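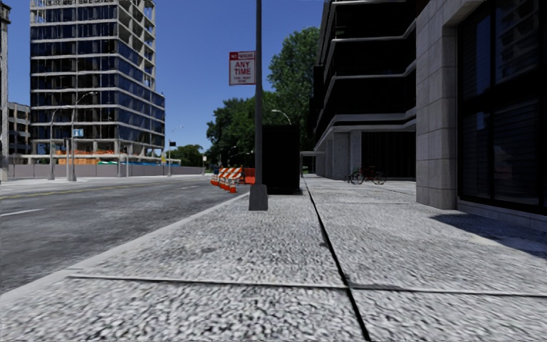
I'm looking for students who want to keep a money diary for my blog, and yes, I pay for it! Flovar started as a place for me to write down every way I tried to make a little cash between classes, and the posts people write to me about the most are the ones where I flopped. My first plan was selling iced coffee out of a cooler. I had the cups, the sign and the playlist, and I hadn't given one thought to where I'd stand. If your corner looks like the one up top, with that great big wide sidewalk and not a person or a car anywhere, you are going to drink a lot of your own coffee. I did. I still think it was worth writing up, and I want to read your version of it.

Posted August 2023 by the Flovar blog
Filed under: Join in

So, what would you be doing? You pick one way of earning extra money that you can start with what you already own, and you keep at it for 34 days in September and into the month after. Tutoring, reselling old textbooks, editing other people's videos, hemming pants, walking dogs, making thumbnails for gaming channels, whatever. While you're doing it you write down what came in, what went out and how long it took you. The time part matters a lot to me. I once spent a whole weekend making stickers and felt very rich until I worked out my hourly rate (please don't ask).

At the end you turn your notes into 2 posts for the blog. The first one is how you set it up, and the second is how it went, with the real numbers. I pay $70 per post, and you get the money when I get the draft, even if your side job made zero. Whatever you earn from the side job is yours, obviously. I don't take a cut and I don't want one.

Who am I hoping to hear from? Anybody enrolled in a college or a trade program, full time or part time, 18 or older. I've got a soft spot for people in smaller places because nearly everything written on this stuff assumes you live in a giant city. I'm in Ukuvska myself, and half the tips I used to read were useless to me. If you're over in Dusholm or anywhere else where the bus comes when it feels like it, please write. You don't need a following, and you don't need to be a "writer." If you can text a friend a funny story about your day you can do this. I fix typos, and I'll send you my edits before anything goes up.

A few things I won't take: anything where you have to recruit other people to get paid, anything with betting, and anything that breaks your campus rules or your lease. I also can't take crypto diaries. I ran one last year and my inbox still hasn't recovered.

You should know how big we are, too, so you don't expect to get famous. The newsletter has 759 subscribers. They're lovely and they reply a lot, and one of them taught me how to do my taxes, but it's a small crowd. You can post under your first name or a nickname. I do ask to see your notes, or screenshots of payments with the private stuff covered up, so that I can stand behind the numbers we publish.

The money for this round comes out of my own pocket plus a bit from Seneviratne, the copy shop where I used to work the late shift. They get a thank-you line at the bottom of each diary. They don't get a say in what you write, and you don't have to print anything there (though the binding machine is great).

To apply, send me an email through the contact page with "diary" in the subject line. Tell me what you're studying, what you want to try, and what you'd need to spend before you earned your first dollar. Then add a short paragraph on the last time you tried to make money and how it went. Good or bad, I don't mind. No resume, please, I won't open it. If you've got two ideas and can't choose, send both and we'll talk it over.

I read everything myself, usually late at night with a bowl of cereal, so give me a little time to write back. I'd like to have everyone picked before September starts. If your idea is close to somebody else's I may ask you to switch, or I might run the two side by side, which could be fun!

Questions can go in the comments. I check those more than my email, to be truthful.

41 shares
12 comments

Related posts
I Sold My Old Textbooks and Bought Them Back
Is Editing Videos for Other People Worth It?
The Iced Coffee Cooler: A Full Accounting
What I Charge for Tutoring and How I Got There
Stickers, or How to Lose a Weekend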